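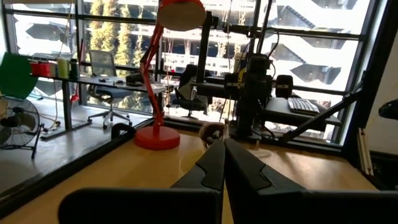
Rahel Gasser read our first draft and said we had been too kind. A machine that tidies a desk only when somebody stands beside it all afternoon has not taken a chore off anyone's hands, she said, it has handed them a duller one.

We have kept that remark at the front because most of us came round to it. What follows is the second version of the report, with the marks counted again and the hopeful paragraph about care homes taken out.

1. What we wanted to find out

Our question was whether a robot arm with a two-finger gripper can do small household jobs well enough that you would leave it alone with them. We picked clearing a desk. It sounds easy. A child of six can do it, badly, and an adult does it while talking on the phone. The things left on a desk are small, they are all different, and some of them are soft. In the picture the gripper is open over a small round fuzzy thing, and soft round things caused more arguments in our group than anything else we put down.

We also looked at what firms say their machines can do. Skumico and Boltent both sell arms for packing and light sorting, and both have short films online of an arm putting away toys and folding a towel. Neither film says how many goes it took. We wrote to both. Boltent sent us a brochure.

2. How we did it

One try meant one object, picked up from the desk and put down in a tray. We did 100 tries. A try counted as a success only if the object ended up in the tray with no help, and without anything else on the desk being knocked. The second rule was added after an argument in the first week, and the early tries were done again under it.

The arm ran on the Sutter control software, trained on 4,000 recorded pick-ups made by students steering it by hand. None of us made all of those recordings and some are poor. We did not weed them out, partly for lack of time.

3. Results

The arm managed 73 of the 100. When we first added it up we were pleased with that, and the draft said so.

Rahel's question was what you would think of a person who cleared a desk and dropped or missed 27 things on the way. Put like that it is not a result. It also hides how uneven the numbers were. Hard objects with straight sides went well. Soft ones were squeezed too little and slipped, or were pushed along the desk in front of the fingers until the arm gave up. Of the soft objects we had 29 tries, and more than half of the failures came from there.

Time was the other problem. The slowest success took longer than one of us needed to clear the whole desk by hand - we checked this with a phone timer, so it is not exact, but it is not close either.

4. What about the shop floor?

We visited Rulus, a small warehouse that packs spare parts, in November. They have two arms on one line. The parts arrive in the same box, the same way up, all day, and the arms do well. On the next line the parts come mixed, and that line is all people. The shift lead told us they had tried an arm there and taken it off again. We think this says more than the films do.

5. What we would change

Light from the window shifted through the day and we did not write down the time of each try, so we can't say whether it mattered. We should have. We would also log every time a person stepped in to reset something, even a small nudge, as these were left out of the score and there were plenty of them.

Two of the group still believe better recordings would fix most of the soft-object failures. They may be right, but we have no figures for it, and the next group should not take our word for it. The tray, the object list and the score sheets are in the lab cupboard, second shelf - please don't throw out the early sheets, the crossed-out ones are the tries from before the rule changed.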